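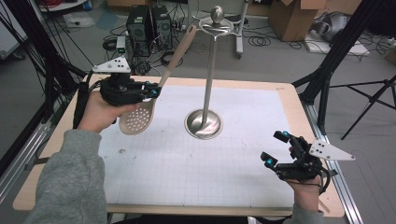

Why should a town care how a robot learns to hang up a spoon? The town gave the company a tax break, and people who pay for something should know what the work looks like.

I went to the open day at Ernetti's Berkodside building on Friday, May 21, 2021. I had a low opinion of these events going in. I have been to enough of them to know the usual order: coffee, a short film with drums in it, a large orange arm doing something fast behind glass, a bag with a pen. The arm always works. Then the guests go home and tell their neighbors that the machines are here and can do anything.

Ernetti did it differently, and I think other companies should copy them. There was no film. The group was kept to 50 people for the whole day, split into small parties, and each party was walked into a room where people were doing their ordinary work. In our case the ordinary work was kitchen utensils. A worker in a gray sweatshirt had a black gripper in each hand, the kind held by a person instead of bolted to an arm, and was using them on a slotted spoon and a silver utensil stand. The table was covered with grid paper. There were computers on the floor and a lot of cable.

That was the demonstration. A few people in my party were plainly let down. One man asked where the robot was. The guide said that the robot's part comes later, and that the people at the table are making the recordings it will learn from. He asked if there was anything else to see. She said there was a second table.

I understand the man's complaint, and I still think he got more for his morning than he would have at the usual kind of show. What he saw was where the skill comes from. A person picks up a spoon with a tool that has the same kind of fingers a robot will have, and the motion is recorded. Then it is done again, a little differently. The guide told us the project, which they call Kettani, wants 2000 recordings of utensils alone before anyone tries to train on them. When we visited they had 800. That is a lot of spoon handling, and it is paid by the hour.

I raise the pay because it is the part that gets left out when people argue about automation. The argument usually has two sides. One says the machines will take the jobs and the other says the machines will make new ones. Both sides talk as though the machine shows up finished. At Berkodside I watched the unfinished part, and it looked like a job. It takes patience and steady wrists. The guide said new hires need three shifts before their recordings are good enough to keep. I would like to know what happens to those hires when the 2000 are done, and I asked. She said they would move to another set of objects. I asked what happens after that, and she said she didn't know. I thought better of the company for that answer than for anything in the handout.

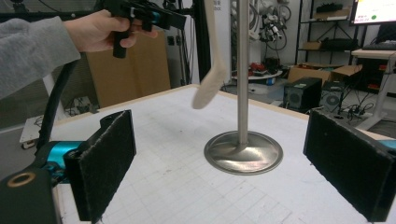
Can a visitor learn anything useful from watching one small task? A visitor can learn how slow the work is, and that is a useful thing to know before voting on a grant or signing a contract.

Slowness is what these events normally hide. I sat on the Unholm library board when we were offered a shelving robot, and we decided on the strength of a demonstration that lasted as long as a song. It looked wonderful. In our building it could not deal with paperbacks that leaned. We sent it back in July of that year and paid a fee to do it. If the salesman had let us sit in a back room and watch someone teach a gripper to handle a single leaning paperback, we would have asked better questions. We might still have bought it, with a longer trial.

There is a fair case against the Ernetti approach. Most people who come to an open day are not on boards. They come with their kids on a day off school, and kids want to see something move by itself. A girl in our party had stopped looking at the table after a short time and was reading the labels on the cardboard boxes. If every company showed only the dull part, fewer people would come, and the ones who stayed away would get their ideas from movies. I take that seriously. I would not object to one fast arm behind glass, near the exit, as long as everyone had to go past the spoon table first.

The other objection is that a company can use dullness as a kind of cover. Show people a utensil stand and they will not ask about the warehouse contract. Ernetti has one, and it was mentioned once, in a sentence, on the stairs. I would have liked an hour on it. So I don't want to hand out medals here. Letting people see one honest table does not settle what is going on in the rest of the building.

Still, the city should write this into the next agreement. A company that takes public money for automation work should open its rooms once a year, during working hours, with the real staff at the real tables, and let people stand there long enough to get bored. The council takes up the Ernetti renewal in July. I have sent them a letter saying the same.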